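05/09/2020 – cuaderno del banco, célula de vertido

Empiezo por lo aburrido: la norma interna de trabajo con líquidos que redactamos en marzo se ha quedado corta. La escribimos pensando en el brazo, en el paro de emergencia y en quién se puede acercar a la mesa, y de los líquidos dice literalmente «evitar salpicaduras». ¡Gracias, yo de marzo, muy útil! Kirsty ya me lo había dicho en su momento y le contesté que sobraba con eso, así que me toca arreglarlo a mí.

Lo he hablado con Ditte Hedegaard y con Máté, y esto es lo que proponemos para la revisión (lo apunto sin orden, luego lo paso a limpio):

- Velocidad de la muñeca limitada a 90 mm/s mientras haya líquido en la pinza o debajo de ella. Hasta ahora íbamos a 100 y el cambio parece ridículo, pero Máté insiste y prefiero no discutir con Máté por 10 milímetros.
- Tope de 700 ml en total sobre la mesa, sumando todos los recipientes.
- Cables: se revisan con el brazo en la postura más baja de la tarea. Mirarlos en reposo no sirve de nada, en reposo todo queda precioso.
- Etiquetas de la pinza legibles antes de arrancar. Si hay que adivinar el número, se cambia la etiqueta.
- El enchufe de la pared entra en el plano de riesgos como cualquier otro elemento fijo, con su distancia anotada.

Lo del enchufe viene de la visita de Coralie Mudgway, la de Bemley, que nos pasó su lista y la tienen separada en «seco» y «mojado», dos hojas distintas, cada una con su firma. Me gustó mucho más que la nuestra, que es una sola hoja donde la gente marca «no aplica» hasta que se le cansa la mano (yo el primero). Le he pedido permiso para copiar el formato y ha dicho que sí, que lo citemos y ya está.

Pendiente también: en el registro de Bimia la tarea sigue abierta con el número 3919 y a nombre de Kane, que ahora está con lo de Fultville. La paso a mi nombre, que si no se queda ahí hasta el año que viene.

El puesto, con el recipiente verde azulado y el cuenco rosa:

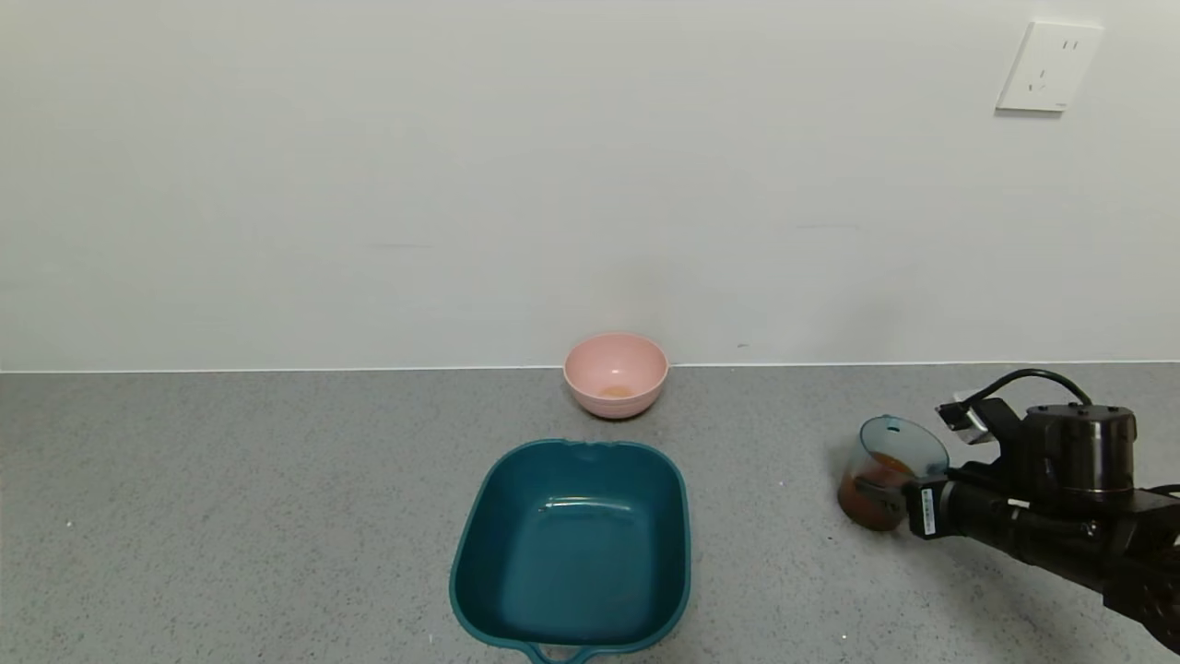
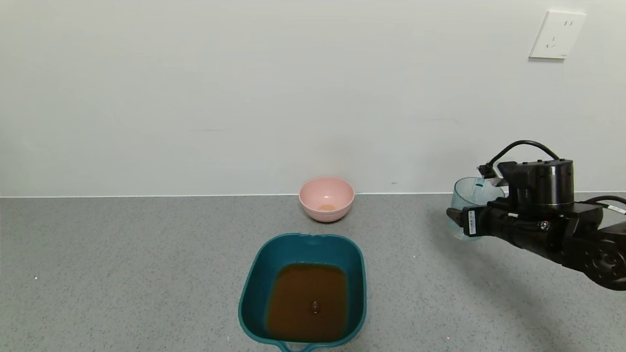
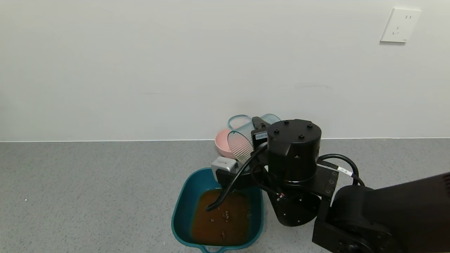
La regla que más me cuesta redactar es la de la zona de goteo. En Hayat la definen como «la proyección vertical de la pinza», y a mí me sirve a medias, porque el brazo también lleva cosas que cuelgan por fuera de esa proyección o que bajan más que los dedos. En la última de las tres hay un cable o tubo negro curvado que cae desde la pinza y tiene la punta metida en el líquido marrón, y con la definición de Hayat eso ni se menciona. Voy a escribir «todo lo que cuelgue del último eje, en su punto más bajo» y que Ditte me corrija la frase, que ella redacta mejor – y sobre todo más corto. Falta decidir si el límite se mide desde el borde del recipiente o desde el nivel del líquido. Yo voto por el borde, se ve a simple vista y no depende de cuánto se haya echado.

Mañana imprimo el borrador en dos hojas y lo dejo junto a la célula. Apuntad encima lo que queráis, a boli, sin miedo.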